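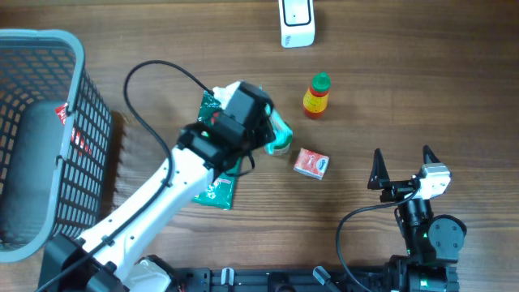

Grey basket, red packet, wooden table.

Search this blog... Go

Posted in February by Suleiman Afolabi
19 comments | 3 shares

I have fallen head over heels for making my own chilli oil, and I need to talk about it to somebody other than my sister, who has started leaving the room.

It began with a jar of Pultari, which the corner shop used to stock next to the pickles and then stopped. I loved that stuff. I put it on eggs, on noodles, on cheese on toast (please try it on cheese on toast). When the last jar ran out I moped for a bit and then thought, well, it's oil and chillies, how hard can it be?

Quite hard, the first time! I got the oil far too hot, poured it over the flakes and they went black in about a second. The whole flat smelled like a bonfire and I coughed until bedtime. The second batch was the opposite, pale and sad and tasting of nothing much.

Batch three, though. Oh, batch three. I warmed the oil gently with a bashed-up bit of ginger, two star anise, a cinnamon stick and the green ends of some spring onions, and left it ticking over on the smallest ring for a good long while. Then I fished everything out, let the oil cool a little and poured it over the chilli flakes a bit at a time, stirring between goes. It fizzed instead of spitting and turned the most beautiful deep red. Salt, a spoon of sugar, toasted sesame seeds, done.

The flakes matter more than I'd guessed. I've been using a coarse one that is more fragrant than fierce, with a pinch of something hotter for a kick at the end. I tried grinding whole dried chillies myself and I don't recommend it without opening every window you own. Sichuan pepper is lovely too, but go easy or you won't feel your tongue through pudding.

I make small amounts, keep it in the fridge and use a clean spoon every time. So far it has gone on dumplings, roast carrots, plain rice at eleven at night and, once, vanilla ice cream. That last one was a dare and I have since had it again with no dare involved.

Next I want to try a version with crispy shallots, so if you've got a way of frying them without half of them burning, tell me in the comments. I'm also after a wide-mouthed jar with a lid that doesn't leak. Mine has already ruined a tea towel.

19 comments
Leave a comment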